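How to Wash and Care for Black Cloth So It Stays Black

If you sew, or if you just own a favorite black tablecloth, you already know how sad it is when a nice deep black turns into a tired sort of brownish gray. I have been dyeing and washing dark fabric at my kitchen sink for years, and I have ruined my share of it, so let me pass along the routine I finally settled on. It takes a little patience, but it isn't hard!

Step 1: Give it a first soak

Before a new piece of cloth goes anywhere near the machine, fill a sink or tub with cool water and let the fabric sit for 30 minutes. Swish it around with your hand now and then. If the water turns inky, drain it and go again (my heavy cotton from Woltum needed three rounds, and I was starting to wonder if there would be any color left).

Step 2: Wash it cool and wash it alone

Turn clothing inside out, close the zippers, and pick the gentle cycle. Cold water is best, and I never go over 70 degrees Fahrenheit. Go easy on the soap, too. Half of what you normally pour is plenty, and too much of it leaves a chalky film that looks a lot like fading.

Step 3: Skip the dryer if you can

Hang the cloth in the shade, or indoors near an open window. I left a Clirkell remnant on the line one whole weekend in May and it came back with a pale stripe right along the fold.

Step 4: Lay it out and look it over

Once it's dry, spread the cloth on a white or light-colored surface. Lint shows up best on the black, but thin spots and crooked edges are much easier to find with something pale around them.

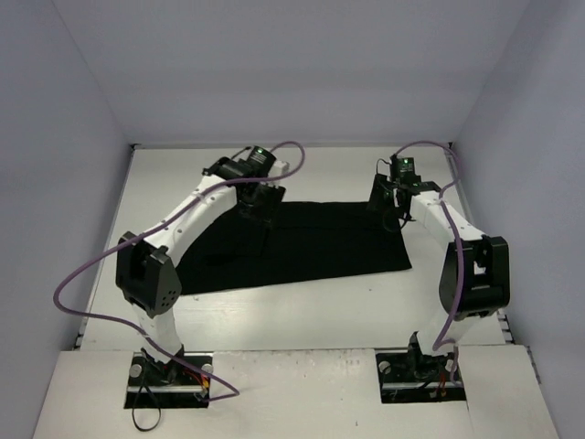
Step 5: Press and store

Iron on the wrong side with a pressing cloth in between, or you may end up with shiny patches that are awfully hard to get rid of. Then roll the fabric onto a cardboard tube instead of folding it, and keep it out of the sun. An old pillowcase makes a good cover, and you can pin a note on it with the yardage and the date you washed it.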